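Replacing thermal paste on a desktop processor

Applies to: older office desktops with a socketed processor of the LGA type and a screwed-down cooler. Laptops are covered on a separate page.

When it is worth doing

Thermal paste dries out with age. A machine that runs its fan hard while idle, or shuts itself off under load, should first be cleared of dust. If the fault remains after the fins and the fan have been cleaned, renew the paste. Allow an hour for a first attempt.

What you need

Phillips screwdriver, size 2, with a long shaft
Isopropyl alcohol, 90 per cent or stronger
Lint-free cloth or paper coffee filters
Cotton buds for the edges
A small syringe of non-conductive paste. I use the Stullow grey, but any plain silicone or ceramic type will do
A plastic card with a straight edge

Kitchen roll sheds fibres. White spirit, nail varnish remover and general-purpose sprays leave residues or attack plastics and should not be used inside a case.

Removing the cooler

Shut down, switch off at the wall and pull the mains lead. Hold the power button in for a few seconds to discharge the supply. Lay the case on its side on a firm table and touch bare metal on the chassis before putting a hand inside.

Unplug the cooler fan from its header by the plug body, never by the wires. Loosen the cooler screws in a diagonal order, two turns each at a time, until all are free. They are usually captive and will stay in the cooler. Twist the cooler a few degrees each way before lifting. If it will not move, refit the mains lead, run the machine for ten minutes with the cooler in place and the fan connected, then disconnect everything and try again. Warm paste releases more easily.

Cleaning the processor

Scrape the bulk of the old paste off the cooler base with the plastic card. On the processor, clean the lid with the load plate closed, so that the chip is held down while you wipe. Dampen the cloth, do not soak it, and work from the edges towards the centre. Change to a fresh part of the cloth after every pass. Open the load plate only if paste has run underneath it or the processor is to be changed.

A faint whitish film on the lid, as on the Dell board below, calls for another wipe with clean alcohol.

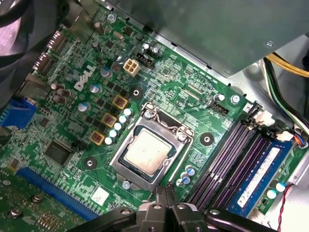 If the processor has to come out

Release the lever and raise the load plate fully. Lift the chip straight up by its edges and put it down lid side up on a clean antistatic surface. The contacts in the socket are sprung and bend at the slightest touch. Do not wipe them, blow on them or let a cloth trail across them. When refitting, line up the notches and the corner mark, lower the chip without pressing, and close the plate.

Applying new paste

Put one dot the size of a small pea in the centre of the lid. Lower the cooler straight down and do not slide it. Tighten in the same diagonal order as before, stopping when the screws come to a firm halt. Reconnect the fan.

Checking

Start the machine with the side panel off and confirm that the fan turns. Leave it idle for 18 minutes, then read the temperature in the setup screen – and note it on a label inside the case for next time.

Correction from Renzo Mancuso, June: the first version of this page gave the screwdriver as size 1, which will round the heads on most coolers.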